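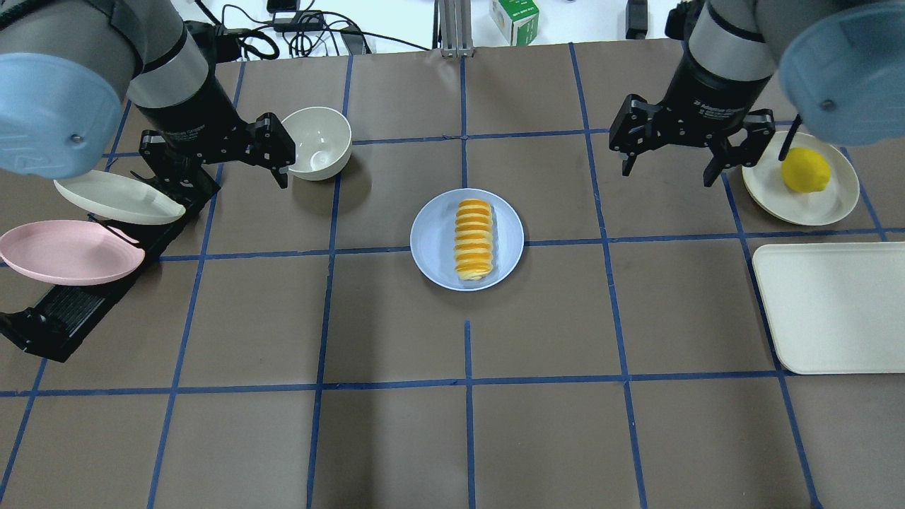 Fouzia Yousafzai wants to know whether a plate that has held oranges can go straight into the rack after a rinse, or whether it needs the full soapy treatment. Soap, please! Citrus leaves a film that you only notice once the plate dries, and it shows up badly on pale colors.

Her question came in after last month's item on setting out fruit, which brought in more mail than anything we've run this year, and nearly all of it was about plates. So this month is for the plates (and the rack, which deserves some love too).

I am very fond of a mixed set. Cream, pink and a soft blue look wonderful next to each other, and a sliced orange on pale blue is about the prettiest thing you can put on a table in July. Slice it across, keep the rounds in order and lay them down in an overlapping line, and even a plain orange looks like you made an effort. Lemons I leave whole until somebody asks for one.

Now the rack. A small black one with upright dividers is plenty for two or three plates, and it hides water spots far better than a white one. Put the biggest plate in first, at the back, and work forward. Leave a slot between plates if you have the room, and if you don't, turn them all the same way so they lean together and don't knock. 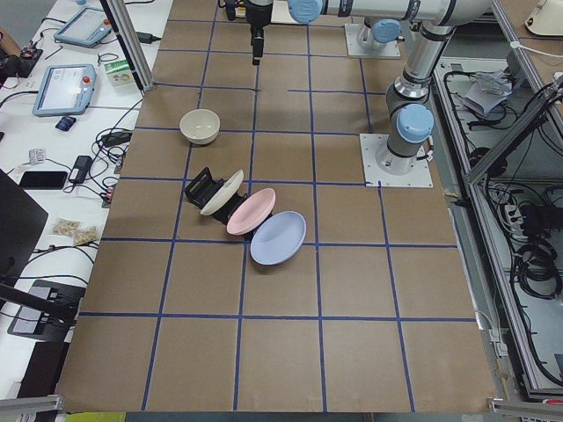 Bowls are another story. I used to wedge them in at the end of the rack and then wonder why there was always a puddle in the foot ring. These days a bowl gets dried by hand and goes back on the table right side up, ready for the next thing. It takes a moment, and the rack stays free for the plates, where it does the most good.

One more habit I can't recommend enough - clear the food first, then the dishes. Oranges onto one plate, lemon wherever it's going, and only then start stacking. If you try to do both at once you end up with a sticky plate in one hand and nowhere to set it down.
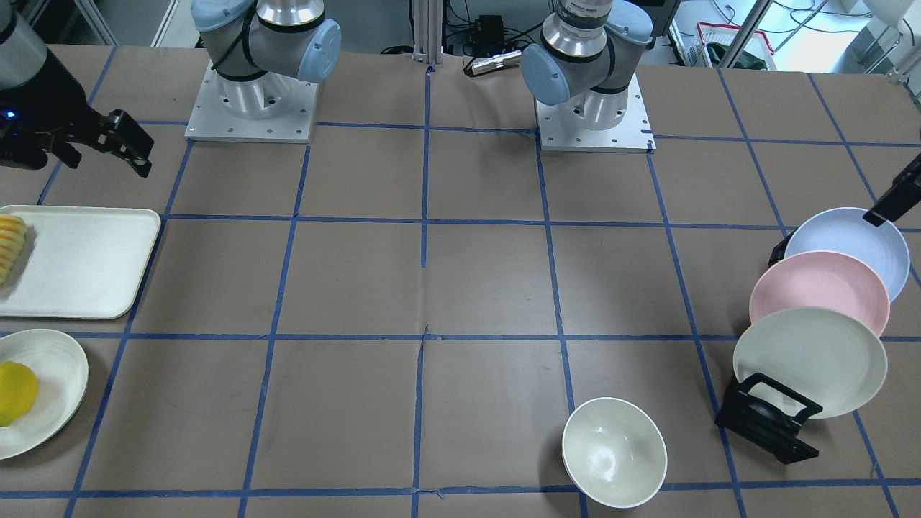

Ehsan Sial writes that he does it the other way around, empties into the rack first and food last, because otherwise he runs out of table. Fair enough! If your table is small, that makes good sense, and I may try it myself on a busy evening.

Next month we move on to trays: which ones stack, which ones slide, and whether a raised edge is worth the extra scrubbing. I think it is, but send me your arguments - I read every one of them, and the long ones are usually the best.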